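Search this list
Go

[xolalpa-lodge] Re: Toiletries boxes for the guest bathrooms
March 2026, posted by Jacinto Arellano

Hi all,

I had a go at packing the toiletries on the table last night, using the contents Melquiades listed. The stuff fits if you do it in the right order. The tall bottle is the awkward one. It wants to go against a side, and if you leave it until last you end up pulling everything out again. I set it all out in a loose row first, with the open box in among it and the toothbrush to the left of that.
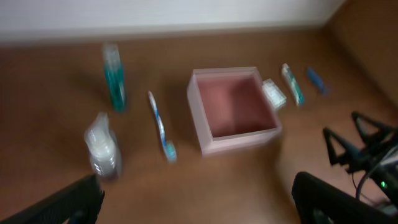
Karla Salinas wrote:
> Can we please not use the deep boxes from Danska again? Last winter
> people couldn't see what was at the bottom, so they opened a second
> one. I found three half-used toothpastes in the upstairs bathroom in
> June. A low open box is fine. Lids just go missing.
>
> Also, are we still paying for spray bottles? The 200 mL refill
> pouches from Floltico are cheaper if someone is willing to decant.

Agreed on the low boxes. I'm happy to decant, as long as somebody lends me a decent funnel. Danska will take the deep ones back if they haven't been written on, and I've put ours by the back door for whoever is driving down next.

On the contents cards, plain white is easiest to read and we can write on them with a laundry marker. I'd sooner do that than order printed ones from Briltel and wait a month for them.

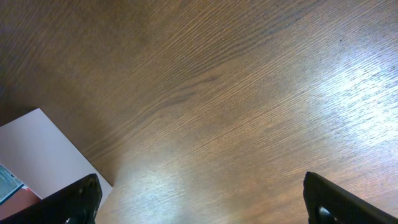 Does the card go inside the box or get taped to the outside? Inside, flat against the front wall, so it can be taken out and reused when the contents change.

Ernő asked for the packing order in writing, so:

1. Bottles first, standing up, pushed into a back corner.
2. Spray bottle next, nozzle turned to the closed position.
3. Toothpaste after the bottles. Check the cap is done up before it goes in. If the tube is too long, lay it corner to corner.
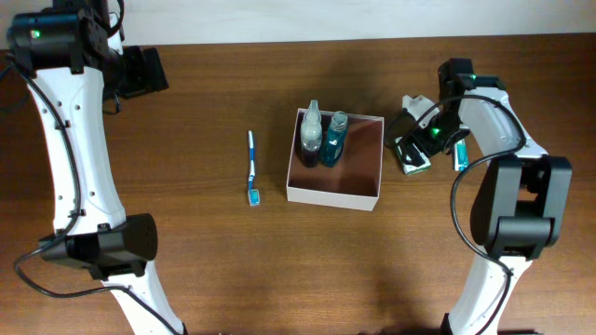

4. Toothbrush last, along the side, in its sleeve if it came with one.
5. Card at the front.

We need up to 90 boxes for the season. They can live on the linen cupboard shelves once Apolinar has moved the spare doonas. Please don't stack them, the low ones tip.

If you have a colour preference for the boxes, tell me before I order.

Jacinto

Contact the list owner: Xolalpa Lodge, PO Box 2632 | Back to top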